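Lukness Workroom, progress report to the Ngubane Fund
From Jonalyn Policarpio
Mon 24 June

Hi all,

You asked for an update at the halfway mark, so I'm going to go through the tables first (that's where most of your money went), then the lighting and storage, and then the part where I ask you for a decision. The receipts are in the folder I sent over with the budget sheet.

The grant was $3,838 and I've spent most of it on things you can put your hands on. The old tables are gone. They were the ones with the seam down the middle that caught every piece of fabric we tried to lay flat, and I don't miss them one bit! The new ones have white tops, and we have three. They're a bit deeper than the old ones, so you can spread out a full coat and still have room for your pins and your chalk. Two are along the window side and the third is by the back wall.

I did mess up one thing with the delivery. I measured the door and forgot to measure the turn in the hallway, so one table came in with its legs off and we put it back together on the floor of the workroom. It has a very slight wobble that I've fixed with a felt pad, and I'd like to fix it again with something better.

The mats took longer than I thought they would. I wanted one big sheet per table instead of a patchwork of small ones, in a color that wouldn't glare under the lights. We tried a pale gray sample from Steridar first and white thread just vanished on it. Brown is so much easier on the eyes. The order came to $278 with shipping, a little under what I'd put in the plan.

Brown mat on the white table:
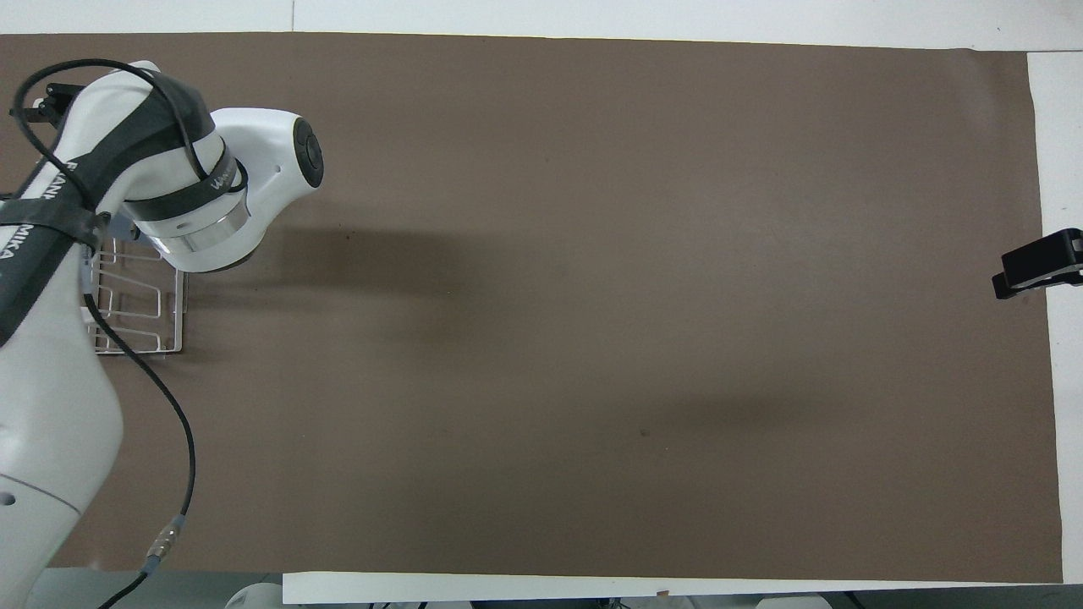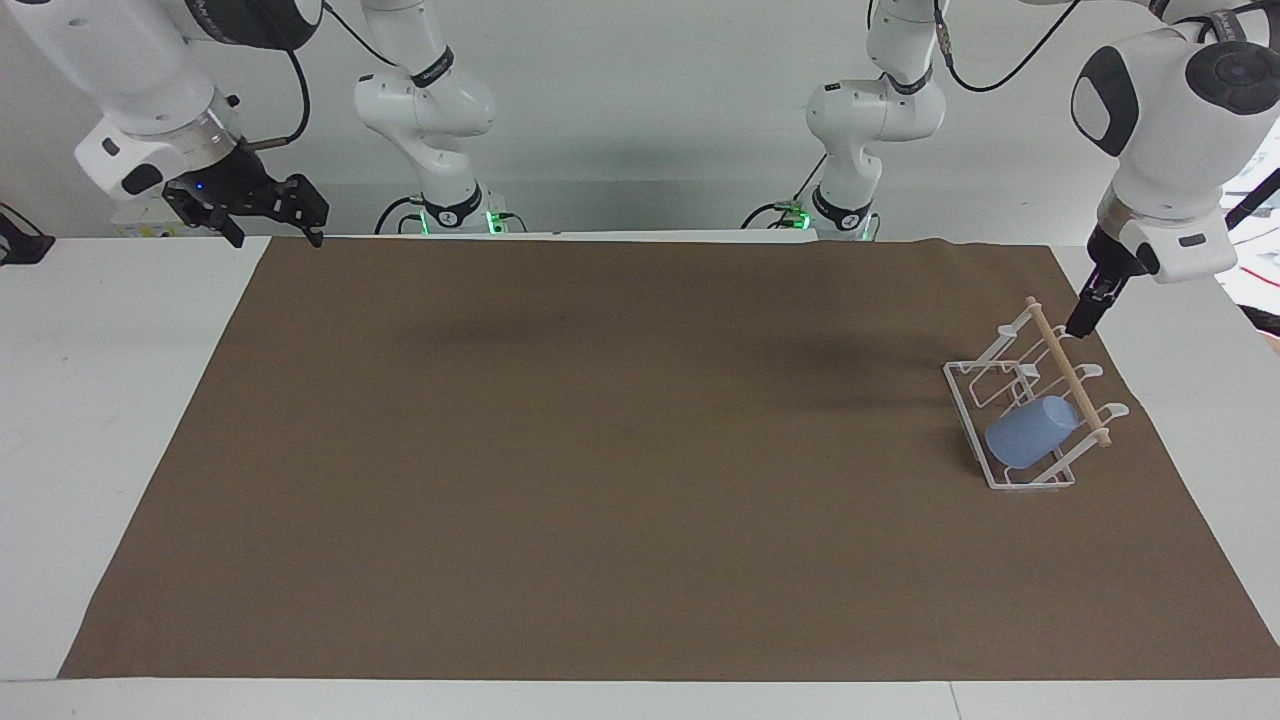

Getting the size right was my big worry, and I went back and forth on it for a good week before I ordered. I wanted people to have as much covered surface as possible without anything hanging over the side where a sleeve could catch it. I'm happy with how it came out: the mat takes up nearly the whole tabletop and there's still white showing along the edges, so you can tell at a glance if it has crept over to one side. It could stand to be straightened, though. In the second picture the near edge runs at a bit of a slant, with more white at the left end than at the right, and there are some faint wrinkles too. I'm going to try leaving the mats under a couple of heavy boards over a weekend and see what that does. If they still won't lie completely flat I'll call Stisto, where we bought them, and ask what they suggest. I'd really like to avoid tape, it leaves that gummy line and then the lint finds it.

Lighting is half done. The overhead tubes have been swapped for warmer ones, and the difference for hand sewing in the evening is huge. The clamp lamps are still on back order. I've been told two different things about when they'll ship, so I'm putting them down as "not yet" until I have a box in my hands.

Storage is the part I'm least proud of. We have the shelves and we have the bins, but we haven't agreed on what goes where, and right now buttons live in two places and zippers in four. I've blocked out an afternoon to sort it and label everything with the big marker. It doesn't cost anything, it just needs doing.

As for people, the mending mornings have been busy. We've had 119 visits since we reopened, counted off the sign-in sheet, and that includes plenty of regulars who come back with another pair of jeans. The beginner hemming class filled up and I had to start a waiting list. I'd love to run it again in September, same teacher if she'll have us.

What I need from you: there's a little money set aside for a second ironing board, and I'd rather spend it on a spare mat and a decent steam iron. The board we have is fine. The iron spits. Could you let me know if moving that line is okay, or if you need it on a form? I'm glad to fill one out, just send me the right one this time (the last one was for vehicle hire).

The next report will have the lamps in it, and the final numbers for shelving.

Thanks so much, and come by any mending morning, the coffee's on at nine.

Jonalyn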